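We use cookies to remember your settings. Accept | Manage preferences

Sunday, 6:40 a.m.

Water meter read 2258 before anyone was up. I wrote it on the cupboard door in pencil under the last one and went back to bed for 20 minutes, then got up again because the refrigerator was doing its clicking.

The click comes from the start relay. I had the back panel off on Friday night and the coils were gray with lint, so I brushed them and vacuumed the tray. Run time is shorter now. I timed two cycles with the oven clock and the compressor was off for longer than it was on, where last week it hardly stopped. The click is still there. Rodrigo Calado says to replace the relay before it takes the compressor with it. The part is cheap. The Firska shop on the corner does not stock it but will order it, and I have to bring in the old one so they can match the pins.

Dough. Fourth try with the Skulten flour. I cut the water again and kept the salt the same. After the first hour it was still tearing when stretched, so I gave it another fold and left it under a towel on the shelf over the radiator. By 11 it had domed and was pulling away from the sides. Baked in the covered pot, lid off for the last third. The crust is good. The crumb is tight along the bottom, a finger's width, same place as before. I think the pot is not hot enough when the dough goes in. Next time preheat for a full hour and change nothing else, or I will never know which thing did it.

Afaf Shboul called at noon about the lease on the storage unit. The rate goes up in March. We pay for a space we have opened three times, and most of what is in it is shelving from the old apartment. Agreed to empty it by the end of the month. She will ask Jihad Mahasneh for the van. I said I would measure the shelving first, as the long uprights may not fit with the doors closed. 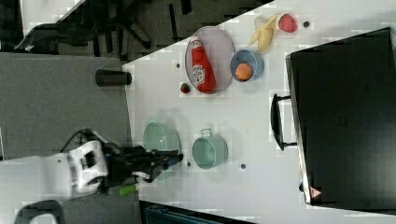
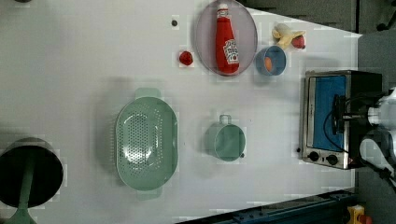

Kitchen things and play food on a white tabletop.

Afternoon went to the bathroom fan. It is rated well enough on paper but would not hold a sheet of tissue against the grille, which is the only test I have. Took the cover off and found the damper flap stuck a third open with old paint. Scraped it, worked it back and forth, put a drop of silicone on each pivot. It now swings freely and the tissue holds. There is still a rattle at start-up that lasts a couple of seconds - probably the duct clamp, and I can't reach that without the long ladder, which Isla Moncrieff has.

Paid the Femitz invoice for the boiler service. They left the pressure at the low end of the green band and wrote nothing on the sheet about the expansion tank, though I asked. I will look at the gauge each morning this week. If it drops with the heating off there is a leak somewhere and they can come back.

Joelle Sfeir returned the drill and the good bits. One is missing, the 5 mm. I did not bring it up. I have another, slightly dull.

Supper was lentils and the top half of the loaf. The tight part makes decent toast. Froze the rest in slices with paper between them.

9:50 p.m. Meter again, to see what a full day at home costs us with a load of laundry, two showers and the dishwasher. More than I expected. I want a weekday figure before I say anything about the showers.

To do: relay, tape measure in the car, call Isla about the ladder, flour (same brand). Dishwasher filter, which I have now written down twice.

Share this entry (3)
1 comment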